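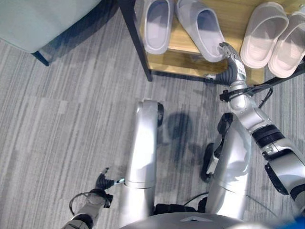 Dudby: words people use for things by the front door

Dudby is a small, friendly collection of household words, put together from a mail-in survey we ran through the Trenamo word list. We asked people what they call the things they wear around the house, where they keep them, and what they say to guests who come in with their shoes on. There are 600 answers in it, and reading through them one by one was the nicest job I have had in years.

What's in the folder

answers.csv has one row per answer, in the writer's own spelling
words.csv has 300 separate words and phrases, with notes on where each is used
regions.txt explains the 11 region codes
questions.txt has the survey as it was mailed out

Please open the files as UTF-8, or the accents will come out as little boxes. Blank cells mean the person skipped the question. A single question mark means they wrote one, and I left it there.

How the words were sorted

Slippers, slides, house shoes, scuffs, mules - the trouble starts right away. One family's slides are another family's sandals, and plenty of people use both words in the same sentence. I kept every word as it was written and put my own best guess in a separate column called "group," so you can ignore me if you like. 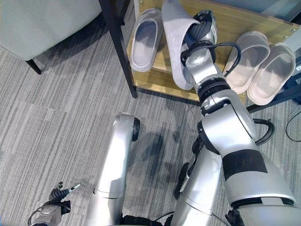

Charmaine Shabalala wrote in to say that "house shoes" should never have been grouped with slippers, because in her mother's home they were proper shoes with laces that simply never went outside. She's right, and in version 2 they have a group of their own. Do keep the letters coming!

Known gaps

Most answers came from people over fifty, and the coast is badly covered (region code 7 has only 20 answers). Apartment dwellers wrote more about hallways than anyone else did, so be a little careful with the "where kept" column. The Clukska pages were typed from handwriting and surely have slips in them.
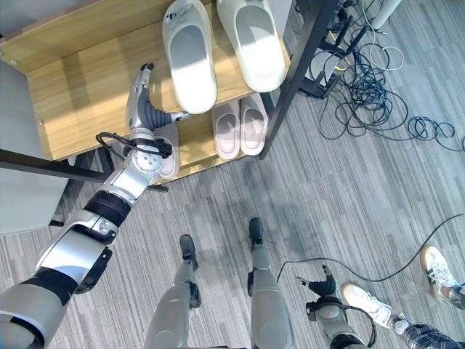
Written and maintained by L. Mabaso
Last updated in June

You're welcome to use Dudby for teaching, for puzzles, or for settling an argument at home. A mention of the name is plenty of thanks. Corrections are best sent by mail with the row number at the top - I go through them on Thursday evenings and add the changes to the notes at the bottom of words.csv.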